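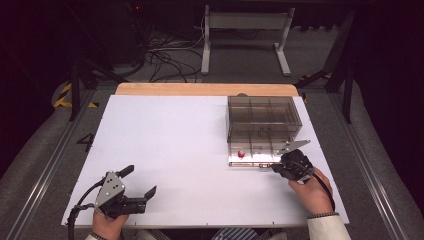

Sorting small parts into a compartment box

A clear box with fixed dividers is the cheapest way to keep small hardware and craft bits in order. The smoke-gray kind works well too, as long as you can still see through the sides. Most of the trouble people have with them comes from filling them in a hurry.

Set up the surface first

Work on something pale and plain. A white board laid over the table is good because dropped pieces show up right away, and you can carry the whole thing to the trash or the sink when you finish. Matte is better than shiny under a lamp. If you have only a dark table, a sheet of freezer paper taped at the corners will do.

Put the box at the back of the board, a little to one side, and leave the middle clear for the pile. Left-handed people may want the box on the left.

Fill one compartment at a time

Tip out a handful, no more. Pick out everything of one kind and put it in before you start on the next. Start with whatever stands out most. Red pieces are quick to find, and once they are gone the grays and blacks are easier to tell apart.

Use the front row for the things you reach for every week. Wall anchors, fuses and picture hooks go there in our house. Spare shelf pins can sit at the back.

Do not fill past three quarters. Pieces ride over the dividers when the box is moved, and then you are sorting again.

Boxes with lids and without

An open-topped box is faster at the bench but should stay in a drawer. Feven Shiferaw, who sent in the freezer paper tip, keeps hers in a kitchen drawer 4 inches deep and cuts a piece of cardboard to lay over the top.

If the box has to travel, get one with a lid and check that the lid touches the dividers. The Stundby ones do. The older Drellport boxes leave a gap, and small washers go straight through it. A folded dish towel under the lid closes the gap.

Labels

Masking tape on the front edge, written in pencil. It peels off cleanly when you change your mind. For screws, write the length as well as the size.

Cleaning

Empty the box once a year and wash it in warm water with dish soap. Use an old toothbrush in the corners. Let it dry upside down overnight before any steel goes back in. Skip the dishwasher, as thin plastic walls can warp.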